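Review: Clakum two-arm bench kit, after a term with our robotics club

I help run the after-school robotics club at Herdale, and back in the fall we finally bought a proper two-arm setup after years of making do with hobby servos and hot glue. We went with the Clakum bench kit. It cost us 1,299 for the educational bundle (software and mounting parts included, phones very much not included), and I've been promising the forum a write-up ever since. So, posted 2022-02-15, sorry for the wait!

Quick background on what we use it for. Our students are getting ready for the Plundside student challenge in May, and the task they picked is phone handling: one arm picks up a phone, passes it to the other, and the other puts it down where it belongs. Sounds like a five-minute job. It has eaten most of our winter. Phones are slippery and thin, and they love to spin the second you hold them by one end, so you find out very fast how good your grippers are.

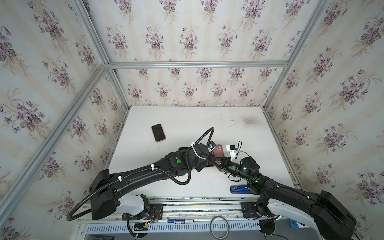

Is it a good first kit for a club that has only used wheeled robots? I'd say it's a good second kit. Our older students were fine after a couple of weeks, but the younger ones got lost in the setup, and I ended up giving them a cheap single arm to practice on first.

Setup, then. The printed guide is 45 pages and I swear half of it is safety warnings. The bolting-together part went smoothly (two students did nearly all of it with the hex keys from the box), and the rail at the front makes it easy to line the arms up. Calibration was another story. The software asks you to move each joint to a home position, and if you bump an arm while it's saving, you start over. We started over a lot. There's a newer version of the software now that lets you save joint by joint, so please update before you do anything else!

Now the grippers, the bit everybody asks me about. The fingers are open triangles and they close evenly, and for boxy things they're great. For phones lying flat they're only okay. You have to come in at a shallow angle and catch the long edge, and if a few phones are bunched up close together the fingers tend to nudge the neighbors along. Our students spent ages arguing about whether to spread the phones apart first or just go for the top one. The "go for it" camp is winning at the moment, mostly by being louder. 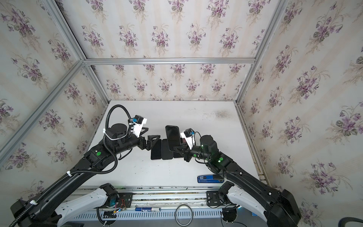

Győri wrote in the comments on my first post that her club had the same trouble and fixed it by slowing the last stretch of the approach way down, and that it cost them a few seconds per phone but saved a lot of dropped ones. We tried it the next week and I'm a convert. If you only take one tip from this review, take that one.

The small cameras on the wrists were the nice surprise for me. I'd figured they were a gimmick. But when the students watch a run back they can see the grip from close up, and they stop guessing about what went wrong. We've logged 354 practice handoffs since the new year, and 307 of them went through without me or a student stepping in. I'm pretty proud of that number, and so are they (it's written on the whiteboard with a lot of exclamation points).

My biggest gripe is the cables. The corrugated conduit on the arms is stiff and it wants to be somewhere else. We've gone through a whole bag of cable ties, and you still have to check that nothing snags when an arm folds back on itself. I'd happily pay a bit more for something softer.
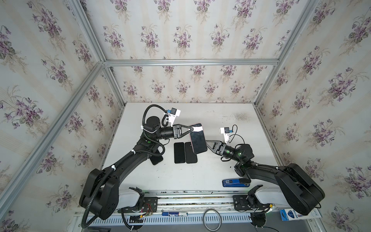

The handoff itself has a funny little problem that took us forever to track down. Both grippers have to hold on for a moment, and if the second arm is even slightly off when it closes, the two of them start a tug-of-war. The default grip force is set way too high for this. Drop it by half, then creep back up until nothing slips. The help pages don't mention it anywhere I could find, which is a shame, as it's just one slider in the settings.

Phone cases turned out to be their own mini project. A phone in a soft case is so much easier to grab than a bare one, and loose cases on their own flex when you squeeze them, so the students are working out different settings for each.
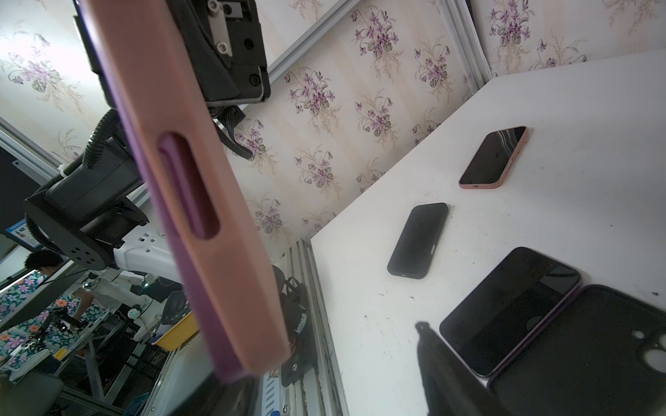 Pink case up close, with more phones waiting on the table.

Customer support gets a solid B from me. They answered every email, sometimes the same day, but the first reply was always a link to the guide I'd already read. The replacement finger pads they sent were free, so I can't grumble too much.

Would I buy it again? Yep, for a club with older students and a table you can leave set up all week. If you have to pack away after every meeting I'd look at something lighter, because re-calibrating each time would drive you up the wall. Four stars out of five. I'll post an update after Plundside, and if anybody has found a softer conduit that fits these arms, please tell me in the comments!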